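Usstead School of Engineering
Robot Learning, Handout 6: Learning from hand-held gripper demonstrations
Notes by Isla Wihongi, revised June 2018

Read this before the lab. It covers the collection method, how the recordings become training data, and one result we will come back to when we get to evaluation. You should already be comfortable with behaviour cloning from Handout 5.

The task used throughout is opening and closing a lidded soap dish on a white table. The camera sits on the gripper tool and looks out past the fingers. 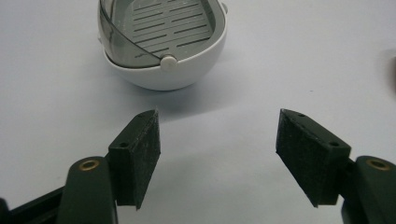
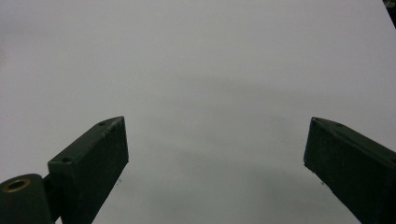

Views from the camera on the gripper tool, the first with the soap dish in view.

6.1 Why collect by hand

Teleoperating an arm is slow. In our lab a trained operator using the Plestel arm and a joystick needed most of an afternoon to record what a person with the hand-held tool can record before morning tea. The person feels the contact forces directly through the handle, so the motions come out smoother and there are fewer restarts.

The cost is that we have no joint encoders. On the arm, the pose of the gripper comes from the forward kinematics and is good to well under a millimetre. With the hand-held tool, the pose has to be recovered from the video and the inertial sensor, and the error depends on what the camera can see. This matters a good deal on a plain table, as covered in 6.3.

6.2 What is recorded

Each demonstration is stored as one episode containing:

the wrist camera video
the inertial readings, time-stamped on the same clock
the finger opening, measured from the two fingers in the video
a start mark and an end mark set by the demonstrator

The action at each time step is the change in gripper pose to the next step, expressed in the current gripper frame, together with the finger opening. We use relative poses because the tool has no fixed base. A policy trained on absolute poses would need to know where the table was on the day of recording, and that information is gone once the session ends.

Write T(t) for the pose of the gripper at time t in any world frame you like. The action is then

a(t) = inverse(T(t)) T(t+1)

Check for yourself that changing the world frame leaves a(t) unchanged. This is a short exercise and it has turned up in the November exam.

6.3 Pose recovery on plain surfaces

The visual tracker works by following small distinctive patches from one image to the next. A bare white table gives it very little to follow. The fingers have plenty of detail, with their screw holes and brass inserts, but they move with the camera and say nothing about how the camera moves through the room. They must be masked out before tracking. If you forget the mask, the tracker will lock onto the fingers and report that the tool is standing still.

Aivar Rätsep's solution, which we follow, has two parts. First, every session begins with a mapping pass: the demonstrator lifts the tool and sweeps it slowly so that the edges of the table and the surrounding room are seen. Second, during the demonstration itself the inertial sensor carries the estimate across the stretches where the camera sees only table, and the estimate is corrected against the map as soon as something usable comes back into view.

Inertial drift grows quickly. Position error from an uncorrected accelerometer bias grows with the square of the time, so a stretch twice as long is four times as bad. Episodes with a long featureless stretch are thrown out by the filter and not repaired. Students often want to repair them. The repaired episodes made the policy worse when we tried it.

6.4 The result

We collected 300 episodes of the lid task. After filtering, 200 were kept and used for training. The policy takes the two most recent images and predicts a short sequence of actions, of which only the first half is carried out before predicting again. Training was done on the Griteo cluster with the settings given in Handout 5, apart from the image crop.

Two findings are worth knowing.

The lid is transparent and tinted, and we expected the policy to struggle with it. It did struggle, but mostly at the approach, when the dish was still small in the image. Once the fingers were near the lid the errors fell away. Looking at the failures, the usual fault was a grasp a little too high, closing above the lid.

Random cropping helped less than changing the lighting between sessions. Shadows on a white table are soft and wide, and a policy trained under one lamp appeared to be using them to judge height. When the lamp was moved, it stopped too early or pressed into the table. Mixing sessions recorded under different lamps removed most of this – it cost nothing except the time to move the lamp.

The test set was 19 starting positions, the same for every policy. That is a small number. Do not quote differences of one or two successes as if they meant something. Handout 8 deals with confidence intervals for this kind of data.

6.5 For the lab

Groups will work from the Juška archive on the course drive. Start with episode 1699, which has a known tracking fault partway through.

1. Run the tracker without the finger mask and plot the estimated path.
2. Add the mask and plot it again on the same axes.
3. Find the stretch where the tracker relies on the inertial sensor alone. Give its start and end times.
4. Decide whether the filter should keep the episode and write a short paragraph defending your decision.

Label your axes in metres. Submit the plots and the paragraph as a single file through the course page. Code is handed in separately and is checked but not marked for style.

Reading for next week: section 2 of the reader, on action prediction over several steps. Skip the appendix.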